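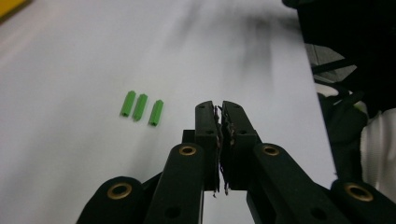 The ferry to Lamness left at seven in the morning, and my mother was already on the quay at five. She had two bags and a cake in a tin. I told her that the boat would not go earlier for her, but she only moved the tin from one arm to the other.

We had lived in Busdale for 18 years, over the bakery, and in all this time she had never said the name of the island. I knew it from an envelope. Inside was a letter from her sister, with one line about the weather and one line about the roof, and at the bottom: the door is the same door.

On the boat she sat inside, near the engine, where it was warm and smelled of soup. I stood outside until my ears hurt. When I came in she was speaking with the man who sold tickets. She spoke in a way I did not know, quicker, and with the ends of the words gone. He laughed at something. She saw me and went back to her usual voice.

"How many people are there now?" I asked her.

"On the wall in the harbour it was written 884," she said. "But that was when I was a girl, and they counted the priest."
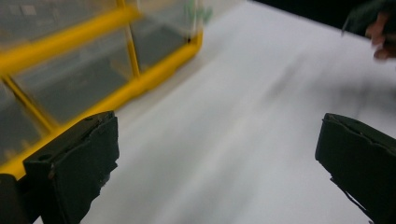
White table.

The house was behind the Caldeira, a small café with its chairs still turned up. My mother walked past it without looking. She did not ask anybody for the way. At the corner she stopped, put down both bags and fixed her hair with her fingers, and I saw that her hands were not steady, so I took the tin.

The door was blue. I had imagined it brown, I don't know why.

She did not knock. She pushed low down with her foot, at the place where the paint was gone, and at the same moment lifted the handle. It opened. From the kitchen a voice very much like hers called out that we should wipe our shoes.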